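The slow business of drying a floor

Parquet moves. A board cut from a well-seasoned log still takes up moisture in a damp spring and gives it back when the heating comes on, and the width of each block changes with it. Most of the complaints that reach the flooring workshop at Rornenen concern this movement: gaps in winter, ridges in summer, and now and then a whole bay that has lifted from the subfloor.

The workshop is run by Piroska Hegedűs, who trained as a joiner and moved into floor repair when the district's older flats began to be refitted. Her records cover 507 rooms. In 121 of them the fault was traced to the screed under the wood, which had been covered before it was dry.

"People measure the timber and forget the slab," she says. "The timber was fine when it left us."
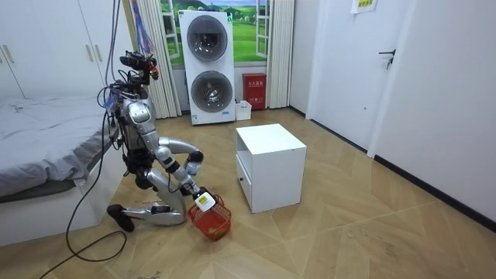 A cement screed loses its water from the top down. The surface may feel dry and look pale while the lower part is still wet, so a reading taken with a pin meter at the top says little. Hegedűs drills into the screed, seals a probe in the hole and leaves it until the humidity in the hole has settled. If the reading is too high, the job is put back. Clients do not enjoy this. A delay in July, when families want the work finished over the school holidays, is the hardest to explain.

Adhesive brings a second set of problems. The older flats on the Cosgrove estate were laid in bitumen, which turns brittle with age and lets go of the blocks a few at a time. The blocks can usually be used again, but the old coating has to come off the underside, and modern glues do not bond well to any that remains. Cleaning 2,000 blocks by hand is dull work and takes up most of the cost of a repair. 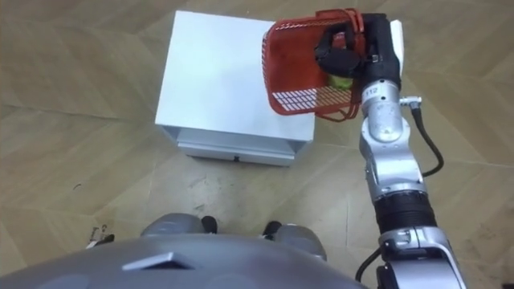
Finish matters less to movement than customers tend to assume. Lacquer slows the exchange of moisture through the face of the board, but the underside and the edges still respond. Oil slows it less and is easier to patch. In bedrooms, where wear is light, Hegedűs generally advises oil. In hallways she leaves the choice to the owner.

Her view on expansion gaps is stricter. Every wall, pipe and door frame needs one, and it must not be filled with plaster or blocked by a skirting board fixed through the floor. At a house in Randesik the gap had been left out along 2 walls, and the boards had risen in the middle of the room. The repair consisted of removing the skirting, trimming the edge blocks and waiting for the floor to settle before any glue was used.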